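# The robot that sorts bottles where I work

I work at a recycling company called Surkeron, and when I tell kids that, the first thing they ask is whether it smells. Yes! Some days it smells like old orange juice and some days it smells like a wet dog who drank old orange juice. You stop noticing after a while, and then you get on the bus home and everybody else notices for you.

The second thing they ask is about the robots. So let's talk about the robots.

## What the job used to be

When you toss a bottle in the recycling, it gets mixed up with everybody else's stuff. Paper, cans, yogurt cups, a shoe (there is always a shoe). A truck brings it all to us and somebody has to sort it.

When I started, the somebody was me. I stood next to a moving belt with 15 other people and we grabbed things as they rolled by. Clear plastic went in one chute, colored plastic in another, and metal went down the noisy one. Try it at home with a pile of socks. Have a grown-up slide the socks past you while you pull out only the gray ones, and keep going until your arms get tired. Now imagine doing that until lunch, and then doing it again after lunch.

My shoulders hurt a lot back then. I also got really, really good at spotting bottle caps.

## Why a bottle is hard for a robot

You might think picking up a bottle is easy. You've been doing it since you were a baby! But think about what your hand does. It feels whether the bottle is slippery. It squeezes a bit harder if the bottle starts to slide. You don't even think about it.

A robot has to get all of that from somewhere. Clear plastic is one of the trickiest things for it, because light goes right through. A camera looking at a clear bottle sees bits of the table behind it plus a bunch of shiny spots. And bottles get squashed in all kinds of ways, so hardly any two look the same by the time they get to us.

That's why we have a practice room. It's upstairs, it's quiet, and it doesn't smell (much). We call our practice robot Prurneo. The robot has an arm, a camera near its "wrist," and two fingers that open and close like a crab claw. The fingers have bright green tips. We give it bottles and a soft gray bin, and we work on the picking up and the letting go.

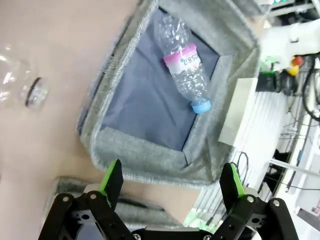 *Prurneo's view from the wrist: a crumpled bottle in the felt bin, and the robot's two green fingertips.*

See how crinkly that bottle is? All those white lines are light bouncing off the dents. To you and me it's a bottle, easy. A computer has to learn it from lots and lots of pictures, with the bottle turned this way and that way. Our biggest practice set has 2,628 pictures in it, and I helped label them. Labeling means you draw a line around the bottle on a screen so the computer knows which part is bottle and which part is everything else. I got so used to it that I started seeing little lines around the bottles in my fridge.

There's a red button with a yellow base near the robot, too. It's the emergency stop. If you push it, the robot stops moving, and every person who works in that room has to know where it is before they touch anything else. I practiced reaching for it with my eyes closed.

## So what happened to the people?

This is the question I like best, and the answer has some good parts and some hard parts.

Downstairs we now have 4 sorting robots from a company called Floteck. They do a big part of the grabbing. There are fewer people standing at the belt than there used to be. Some of my friends learned new jobs here, like fixing the robots or checking the bales (those are the giant cubes of squished plastic). A couple of them didn't want to, and they went to work somewhere else. I miss eating lunch with them.

My job changed a lot. I had to take a class, and I was nervous, since I hadn't done homework in a very long time. Now I spend part of my day in the practice room and part of it downstairs, helping when a robot gets confused. And they do get confused! Last June one of them kept trying to pick up a painted picture of a bottle on a cardboard box. Over and over. I had to go take the box away.

People still do the weird stuff. Tangled hoses, broken toys, the shoe. A person can look at a strange lump and say "oh, that's half a lunchbox" and toss it in the right place.

My shoulders feel better now. My eyes get more tired, though, from all the screens - so I take a walk around the parking lot in the afternoon.

## Something you can try

Get an empty plastic bottle and a box. Hold two wooden spoons, one in each hand. Those are your robot fingers. Now close one eye, pick up the bottle with only the spoons, and put it in the box. Then squash the bottle and try again. Was it easier or harder? When I tried it, the squashed one got away from me twice and rolled under the couch.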